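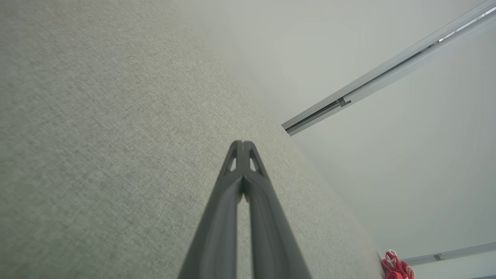 By Kalkidan Mekonnen
Short fiction

So my uncle Getachew left me the number 41 bus. I don't mean the route, obviously, I mean the bus. He'd bought it off the depot at Bramlow when they were clearing out the old ones, and he'd parked it in a field behind Colorham and told no one in the family, not even my mum, who rang him every evening at six and knew what he'd had for lunch.

The solicitor slid the keys over to me in an envelope. "There's also the matter of the rent on the field," she said. It was 800 pounds, owing. I laughed, and then I saw her face and got my purse out to look busy.

I went up there in November with a flask and the wrong shoes. You go past the garden centre, down a lane that gets narrower until you're sure you've made a mistake, and then there's a gate tied up with blue string. The bus was standing under the trees with its front to the hedge, as if it had been told off. Somebody had wound the sign round so it said PALLINE, and there's no such stop on the 41. I rode that bus to school for years (top deck, left side, always) and I'd have known.

The doors took some shoving. Inside it smelt of oranges and old carpet, and he'd taken out half the seats downstairs and put in a bed, a little stove and a shelf of cookery books. My uncle couldn't cook! He lived on toast and my mum's leftovers. But there were pencil notes in every one of them - more salt, less salt, ask K if she likes this - and I sat down on the step for a bit after I'd read that one. 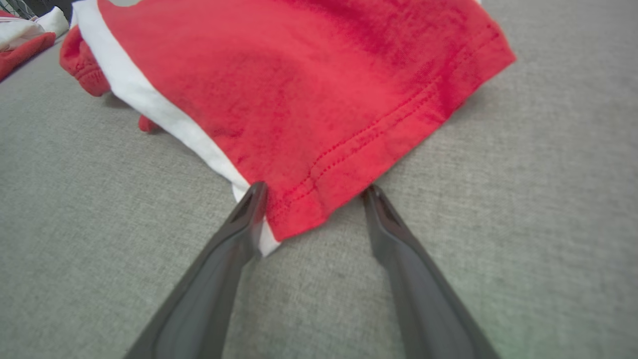
Upstairs he'd left everything as it was, same scratchy seats, same bell. I pressed the bell. It worked, and I nearly went through the roof.

I was still up there when a man came across the field with a dog under his arm. He wanted to know if I was from the council. I said no, I was the niece.

"Oh, you're K," he said, and put the dog down. "He said you'd come in the spring."

"Well, it's November."

"He wasn't good with dates."

His name was Miyazaki and he grew leeks in the next field along. He and my uncle had been having supper on the bus for two years, it seemed, whenever the weather was too bad to work, and on plenty of nights when it wasn't. My uncle did the cooking. I asked if it was any good and Mr Miyazaki thought about it for much too long.

"The soup was all right," he said.

I asked him about the sign as well. He looked up at it as though he'd stopped seeing it years ago. Palline was where my uncle was going to drive it, he said, once he'd got the engine sorted. Some 1000 miles, over on the ferry and then down and down until you hit the sea. Was it a real place? Mr Miyazaki said he'd never liked to ask. The dog had got on by then and was lying on the bed, so I suppose that was its usual spot.

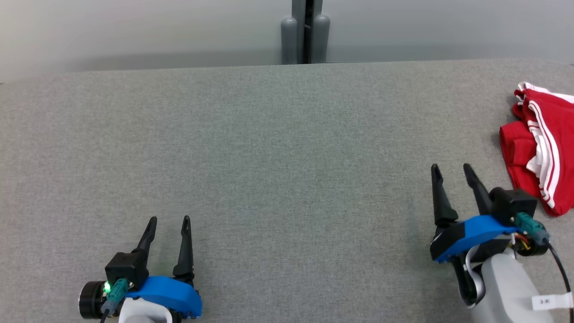

A grey cloth, with plenty of room on it.

We had the soup in the end. He knew which book it was in and I found the pan, and he fetched leeks, and it took us until dark because neither of us could get the stove to stay lit. I put more salt in, then less, if you can put less in. The rain came on and went right along the roof from one end to the other.

At six my phone rang, and it was Mum, wanting to know where I'd got to and what I'd had for lunch.

I looked at the dog, and at Mr Miyazaki, who was going through the pages with a very clean finger.

"I'm on the bus," I said.

"Which bus?"

"The 41," I said. "Mum, have you got a coat handy?"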